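Streets & Services

How a Borough Counts Its Curbs
A mid-sized port district is rebuilding the record of who may stop where, and for how long

By Zubaida Abbasi
131 shares | 44 comments

The parking order for Okabe Street runs to three pages and contradicts itself on the second. One clause permits loading until 10 a.m. along the north side. Another, added when the bus stop moved, prohibits stopping at all times along the same stretch. The sign on the pole agrees with the first clause and the paint on the road agrees with the second. Tickets have been written under both.

Wavport has a great many streets like it. The borough's curb rules are held in a set of paper orders, a spreadsheet kept by the parking office, a map layer kept by the highways office, and the signs themselves. Each was correct on the day it was made. The four have drifted apart at different speeds, and until last year there was no single document that a driver, a delivery firm or an appeals officer could treat as final.

The replacement is called the curb register. It divides the borough into around 4,000 segments, each with a start point, an end point, a side of the street and a list of permitted uses by hour. A segment ends wherever the rule changes. A plain residential block may be one segment. The block in front of the market hall is 11.

Divina Ambrosio runs the register from the second floor of the borough offices. Her background is in water mains, and she brought the method with her: nothing goes into the record on the strength of a drawing. A two-person crew walks each block with a measuring wheel and a tablet, logs every sign, pole and painted line, and marks the distance from the nearest fixed corner. The office then compares the survey with the written order. Where the two match, the segment is approved. Where they differ, it goes into a queue.

"The wheel is the slow part and the queue is the long part," Ambrosio said. "People assume it is the other way around."

The queue is sorted by type of conflict. The most common is a missing sign, usually lost to a collision or a scaffold and never put back. Next comes a sign with no order behind it. These are harder to settle, as a sign without an order cannot be enforced, but removing it without notice tends to upset residents who have relied on it for years. The third type, a conflict between two valid orders, requires a new order and a public notice period.
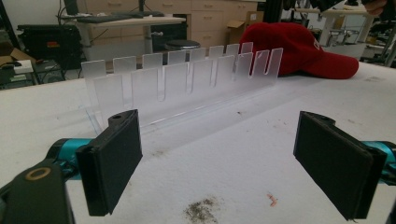
A slotted rack on a white tabletop, with a red cap behind it.

Disabled bays have been handled first. The survey found 70 bays whose painted length fell short of the current standard, most of them laid out before the standard was revised. Lengthening a bay generally means shortening whatever is next to it, and where the neighbor is a loading zone the change has to be agreed with the businesses that use it. The borough has finished the bays in the Vindgate ward and expects to reach the harbor streets in June.

Loading is where the money and the arguments are. Deliveries to the shopping streets used to arrive in the early morning and be done before the first customers. They now come all day, in smaller vans, and stop for shorter periods. The existing zones were drawn for large trucks. Asuka Sakai, a transport planner who advised the borough on the register, proposed splitting several of them into short-stay bays with a ten-minute limit and leaving one full-length zone per block. The pilot on Bimitz Road uses this layout.

Early results are mixed. Double parking fell in the mornings and was unchanged in the afternoons. Drivers interviewed by the borough said the ten-minute limit worked for parcels and failed for anything that needed a signature or an elevator. Sakai's report recommends a limit of 20 minutes after noon. The parking office has not yet said whether it will accept the change, which would require new sign plates on every pole.

Some traders want the pilot ended. Myrtle Alcantara, who owns a tile and flooring shop near the east end of Bimitz Road, receives full pallets twice a week and now has to arrange them around a single long zone shared with a grocer. She has asked for a booking system. Ambrosio's office looked at one and set it aside on cost, though the register was built so that a booking field could be added later.

Enforcement has changed less than the rules. Officers carry the same handhelds as before, but the device now looks up the segment and shows the rule in force at that minute. If the segment is still in the queue, the screen shows a gray bar and no ticket can be issued. Itsuki Iwasaki, who hears parking appeals for the borough, said the gray bar has removed a class of case from his desk. The ones that remain are mostly about permits and time of arrival.

The register is open to the public as a map and as a file that can be downloaded in full. Changes are posted overnight. Each segment carries the date of its last survey, and any segment older than three years is flagged for another walk.

Okabe Street is still in the queue. The draft order keeps the no-stopping rule beside the bus stop and moves loading 40 feet west, past the pharmacy. The notice is fixed to the pole, under the old sign.

Filed under: Parking, Local Government, Streets

Related
Why the harbor bus loop was moved twice
Trash pickup routes: what the new zones mean
Who pays for a sidewalk repair?
Vindgate library to open until 9 p.m.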